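3.2 Display fixture and stocking
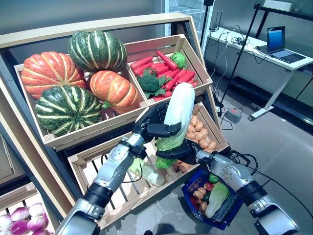 The fixture follows the layout used in small neighborhood grocery stores, in which loose produce is presented in open crates that slope toward the shopper. All crates are wooden and rest on a wooden stand. Two upper crates are set side by side, the right one higher than the left, and a larger crate runs below them across the center of the stand. The arrangement was adopted from the earlier Brinville study (Rivadeneyra and Ondieki), which compared flat and angled shelving and found that shoppers returned items to the correct place more often when the crates were angled.

Artificial vegetables were used throughout. Fresh stock changes in weight, color, and firmness over a working day, and the sessions reported in this paper extended through most of September. The full inventory comprised 300 pieces in 17 product types, of which only a part was on display at any one time.

Stocking followed two patterns. In the tight pattern, large items were stacked against one another until the crate was full. Pumpkins were always handled this way; Figure 3 shows four of them, two orange and two green with cream stripes, sharing the upper left crate. In the mixed pattern, a crate was filled mainly with one product, and a few pieces of another were placed among it. The carrot crate in Figure 3, with its head of broccoli set in on the left, is of this second kind. Mixed crates were included at the suggestion of Peninah Chege, whose survey of market stalls in Temba recorded them as the usual practice.

Long or leafy items, chiefly napa cabbage, were treated separately. The stocking protocol required that they be held with one hand at the stalk and one at the leaves.

Figure 3. Display fixture with pumpkins (upper left crate), carrots and broccoli (upper right crate), and a napa cabbage held upright in front of the crates.

Each restocking cycle was scored by two raters, Faith Simiyu and Erasto Rugemalira, on item placement and crate fullness. A total of 360 cycles were scored, and almost 30 were repeated after the raters disagreed on what constituted a full crate. The revised definition is given in Section 3.3.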